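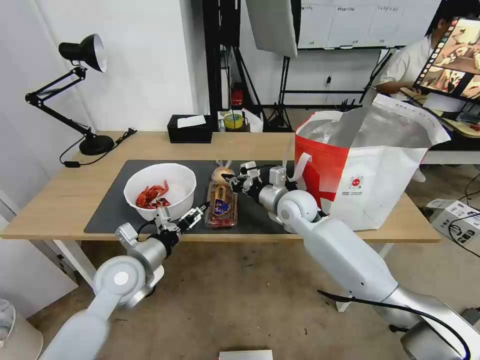 **Notes for the club evening, 7:40 pm, Mosgate sports hall**

*Speak slowly. Water on the left side.*

Good evening. My name is Baltazar Bautista and I look after the walking football league in Mosgate. Angus Tawhiri asked me to speak about referees, and how we can keep them.

- Start with the numbers. Last season we played 1055 matches. This season it will be 1177. We have 58 referees on the list – 40 of them took a match in August.
- Pause. Let people look at their neighbor.

**Why they leave**

I called every referee who stopped. Most did not complain about money. They spoke about the shouting from the side line, and about late messages. One man got his match address when he was already on the bus.

- Tell the story of the Sekov against Atinga match (short version!). The running rule, three warnings, the captain who took the whistle.
- Do not name the captain. His wife will be in the hall.

**What I propose**

1. Match lists go out four days before.
2. Only the captain may speak to the referee.
3. New referees work with a partner for their first six matches.
4. Travel money is paid the same evening.

Skaneo has agreed to pay for the shirts – say thank you, they sit in row two.

**If they ask about fines**

I am not against fines, but I would like to try one season without them. Angus has another opinion and he can explain it himself.

- Sign-up sheet is at the door. Pens are in my jacket.
- Finish before 8:15, the badminton people need the hall.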